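Learning Swing Trumpet for Our Fall Set: Project Report

I picked the Narnero Stompers' old dance book for my project because my grandpa used to hum half of it. The band played the Zalau Ballroom for years, and the library there still has 138 of their arrangements in folders. I only read through the trumpet parts (my lip wouldn't have survived more than that anyway!).

My partner, Sơn Kim, plays clarinet, and we cut everything down to four tunes. Our coach, Todor Leka, made us sing every line before we could touch the horns, which felt goofy for a week and then fixed my phrasing — mostly. "Totdale Bounce" was the worst. The shout chorus sits up high and I kept rushing it.

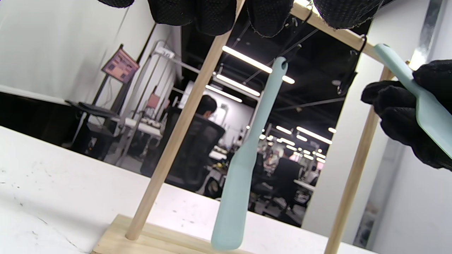
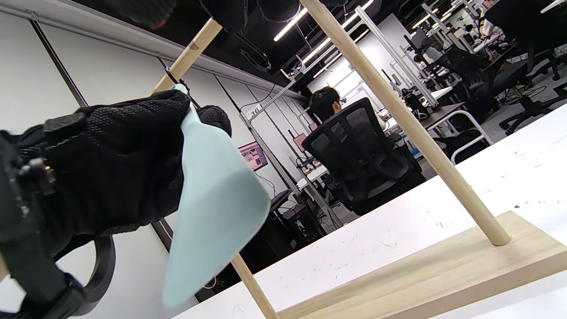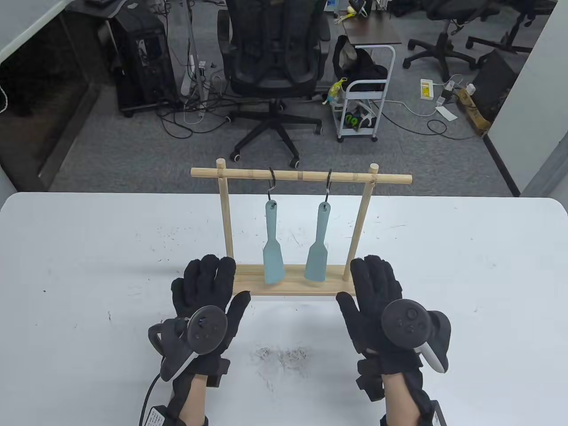
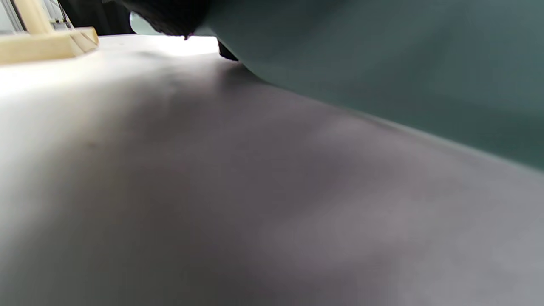

The wooden rack in the first three pictures, and a pale surface in the fourth.

By October I had the bounce at tempo, with a Kramer cup mute for the soft chorus. We played it in the school hall, which seats 300, and Sơn took a solo so good that I came in two bars late. Todor says the old band did that all the time — I'm not sure I believe him.

If I did it over, I'd record myself from the start. I have no idea how bad my early swing feel was, and I'd kind of like to know! I still need to return the second folder to the library.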